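Effect of Soaking Medium on Water Uptake and Cooking Time of Dried Chickpeas

Tamás Juhász, Olumide Haruna
Food Preparation Laboratory, final project report
Submitted Saturday, July 21, 2018

Summary

Dried chickpeas were soaked in plain water, salted water and water with baking soda, then simmered until soft. Weight gain during soaking differed only slightly between the three liquids. Cooking time differed a great deal. Chickpeas soaked for 12 hours in plain water needed 64 minutes, those soaked in salted water 49 minutes, and those soaked with baking soda 33 minutes. An unsoaked batch needed 128 minutes. The baking soda batch had the most broken skins and was marked down for flavor.

Background

Chickpeas are sold dried or canned. The dried ones are cheaper per serving but take planning, and most cookbooks call for an overnight soak. The advice on what to put in the soaking water is less uniform. Older books often warn that salt toughens the skin. Newer ones tend to recommend salt and say it does the opposite.

The usual explanation for softening is that calcium and magnesium hold the pectin in the cell walls together. Sodium from salt can replace part of the calcium and magnesium, which weakens the structure. Baking soda supplies sodium as well and also makes the water alkaline, and pectin breaks down faster in alkaline conditions. Hard tap water works in the other direction by supplying more calcium. The age of the chickpeas matters too, and the packing date is rarely printed on the bag.

We wanted to know how large the differences are for one brand of chickpea and one water supply, and whether weight after soaking is a useful guide to how long a batch will need on the stove.

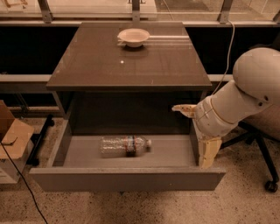 Materials

Chickpeas: Lenudel brand, dried, medium size, all bags from a single lot. Split and discolored chickpeas were removed before weighing.
Water: tap water, drawn cold and left to stand until it reached room temperature.
Salt: fine table salt without iodine.
Baking soda: store brand, newly opened box.
Scale: kitchen scale reading to 1 g, checked with a brass calibration weight each morning.
Heat: one electric hot plate, the same setting throughout, with the same covered steel pot.

Method

Each soaking batch used 200 g of dried chickpeas and 1200 g of water. The salted water contained 18 g of salt. The baking soda water contained 6 g of baking soda. Batches were soaked in covered plastic tubs on a shelf away from the window. Room temperature was held at 70 °F by the building system and read from the wall thermostat at the start and end of each soak.

Separate batches were prepared for soaking times of 4, 8, 12 and 24 hours. At the end of the soak the chickpeas were drained in a sieve for two minutes, rolled once on a dry cotton towel and weighed. A batch was used for one time point only, so that no chickpeas were dried off and returned to the water.

Only the 12-hour batches were cooked. They were rinsed, covered with fresh water without salt or baking soda, brought to a boil and turned down to a simmer. Timing began when the water first boiled. When the level fell to the mark on the inside of the pot, 300 mL of boiling water was added. The unsoaked batch was cooked the same way.

Doneness was judged by pressing chickpeas between thumb and forefinger. A batch was recorded as done when every chickpea in a spoonful crushed with light pressure and had no chalky center. Both authors had to agree. The person pressing was not told which batch was in the pot, although the baking soda batch could be recognized by its foam and darker cooking water.

Results

Table 1. Weight after soaking, from 200 g dried (g)
Soaking time / Plain / Salted / Baking soda
4 hours / 358 / 351 / 365
8 hours / 397 / 388 / 406
12 hours / 408 / 401 / 419
24 hours / 416 / 410 / 429

In plain water the chickpeas had taken up 208 g of water at 12 hours, or 96 percent of the 24-hour figure. The salted batch weighed slightly less than the plain batch at every time point, and the baking soda batch slightly more.

Table 2. Cooking time after first boil (minutes)
Unsoaked / 128
Plain, 12 hours / 64
Salted, 12 hours / 49
Baking soda, 12 hours / 33

The plain and unsoaked batches kept their shape. The salted batch had some loose skins but few split chickpeas. In the baking soda batch many skins had come off and collected at the surface, and the chickpeas broke up when stirred.

For flavor, the cooked chickpeas were cooled and tasted without seasoning. The salted batch was preferred. The baking soda batch was described as soapy by one taster and as flat by another. It made the smoothest hummus, and the soapy note was not noticed once lemon juice and tahini had been added.

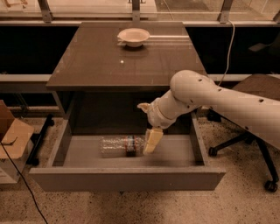 Sadia Tanoli asked in the review session whether the salted batch tasted better only because it contained salt, and whether salting the cooking water of the plain batch would have closed the gap. We did not test this. It would affect the flavor ranking but not the timing in Table 2.

Discussion

Weight after soaking was a poor guide to cooking time. The salted batch took up less water than the plain batch and still cooked 15 minutes faster. This fits the explanation based on pectin better than the idea that a wetter chickpea is always a quicker one. Soaking beyond 12 hours added little weight, and we do not know whether it would have shortened cooking further.

We found no sign that salt in the soaking water toughens the skin. Salt in the cooking water is a separate question.

Limitations

Each treatment was cooked once, so the spread between repeat batches is unknown. Water hardness was not measured. The finger test is subjective, and Dušan Malý pointed out that a simple loaded plunger would give a number that could be compared between groups. The lot was bought fresh for this project, and older stock would probably need longer.

Further work

Repeat each cooked batch at least three times. Measure water hardness and include a run in distilled water. Test half the amount of baking soda, which may keep part of the time saving with less damage to the skins. Part of the same lot has been sealed and set aside for a second set of runs in October.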